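Workshop > Notebooks > Surfaces and Sorting > Bench notes

Dec 9, 2021

Counter slab and bins, continued from last entry

Spent most of the day on the slab. Obaidul had left a note on the clipboard saying the gloss was dropping off along the near edge, so I started there. Wiped it twice with warm water and a drop of dish soap, then plain water, then a dry cotton cloth. No cleaner with vinegar or lemon in it. We still don't have paperwork for this surface, only the delivery slip from Flestilthorpe, and the slip calls it "marble, gray, polished" and nothing else. Until we know what it is I'm treating it as soft stone.

Looked at the tan line again. Ross had it down in his November list as a stain, possibly tea. I don't think it is. It starts as a little cluster of squiggles and then goes off at a slant, fat in some spots and just dots in others, and it gives out in the open part of the slab. A spill would have a rim or a puddle shape. Ran a fingernail across it at the thickest part and felt no ridge and no dip. Put a wet cloth on it for 10 minutes, nothing came up on the cloth. I've crossed "stain" out on the list and written "vein". Please don't scrub it. 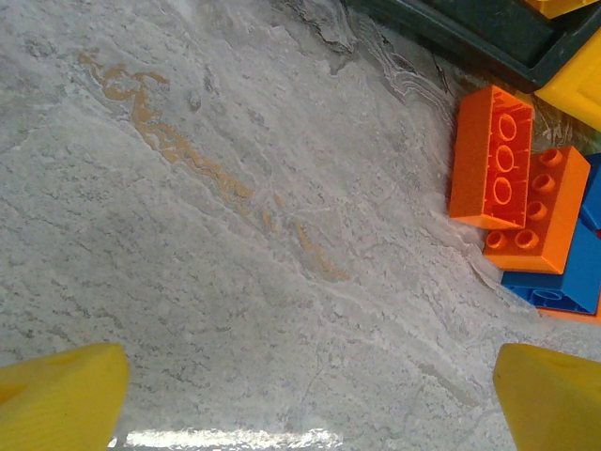

The light is still a nuisance. With the overheads on, the polish throws back a white patch and small pale pieces are hard to pick out when they fall in it. Tried three things:

- Turned off the lamp over the sink. No change.
- Taped baking parchment over the nearest fitting. Softer, but it made the whole side of the room dim, and I don't like paper up there with the lights on all day. Took it down.
- Sat on the other side. Better for me, but then the glare is in the way of whoever sits opposite.

Leaving it for now. Ross thinks a matte mat would fix it. A mat would also cover the surface we're supposed to be keeping notes on, so we'd need to agree which matters more. Put it on the January list.

Gloss along the near edge: looked the same to me before and after. Obaidul should check it himself when he's back in, he's the one who saw the difference. If it does need polish, the Dolov tin on the second shelf says marble and limestone on the lid. The Sellov one next to it is for sealed floors. They are nearly the same size and color, so read the lid.

Bins

Had the bins out in the afternoon. These go with the sorting sets, and the complaint in the book (Ross, last week) was that small pieces get left behind when you empty them. Went over the shape of them properly for once.

The green one has a step inside at one end, running across the width, a bit below the rim. When you tip the bin toward that end the pieces slide up to the step and some sit against it. Tip it the other way and they come out in one go. I did this ten times each way with the same handful of pieces. Toward the step, something stayed behind seven times. Away from the step, it was once, and that was a thin flat piece lying on the floor of the bin that I think was just static.

So: tip away from the step. I'll put a bit of masking tape on the outside at the pouring end so we don't have to think about it.

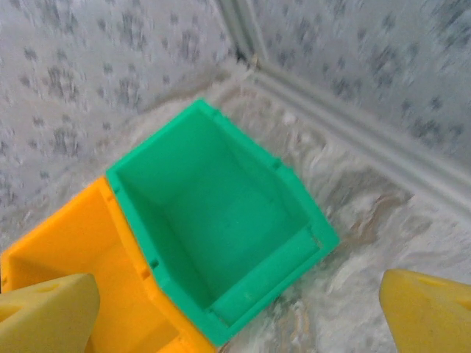 Rims. They sit flat against each other well enough if you push them together by hand, and as a pair they don't leave a gap for pieces to drop through. Slide one along by a finger's width and the pair starts to rock, at least on this table. Ross asked if the little slots in the rim are meant for clipping one bin to the next. I couldn't find a clip in the drawer that fits, and the carton didn't have any. Could be for a lid. I tried a strip of card folded double through one slot on each bin and it held while I lifted the pair a short way, then pulled out. Not worth pursuing unless we get the real part. I'll ask MacLeish, the bins came through them.

Cleaning. A few pale specks in the bottom of the green bin. Brushed it out with the dry paintbrush and most of them went. What's left may be marks in the plastic. The orange one shows dust less, so it tends to get skipped. Do both.

Washing: lukewarm water only, stood on their ends on a towel to dry. Don't stack them damp. I did that in the summer and they were a pain to get apart.

Also checked whether the bins mark the stone. Slid the green one back and forth in one place 29 times with a full load in it, then wiped with a white cloth. No color on the cloth and no scratch I could see with the lamp held low. I'd still lift them. Grit under a bin would do it, and we do get grit in here when the yard door is open.

Weights, for the sheet: the full load I used for that was 900 g on the kitchen scale, bin not included. The scale was zeroed with the bin on it. Stock book for loose pieces stands at 2,484 and I haven't touched that figure, today's were borrowed from the set and went back.

To do

- Tape on the pouring end of every bin (me)
- Check gloss on near edge, decide on polish (Obaidul)
- Ask MacLeish about clips or lids for the rim slots (me)
- Price a matte mat, any size that leaves half the slab open (Ross)
- Ask Flestilthorpe what the stone is and if it was sealed before it left them (whoever phones first, write it here)

Added before leaving: Ross read this and still says tea. He's welcome to do his own wet cloth test, with plain water.

Recent entries in this notebook
Shelf labels and where the cloths go now
Sorting sets: missing pieces and spares
Slab delivery and first wipe-down
Overhead lights, bulb types
Tape that comes off plastic cleanly

Contact the workshop | © 2021 Workshop notebooks | Back to top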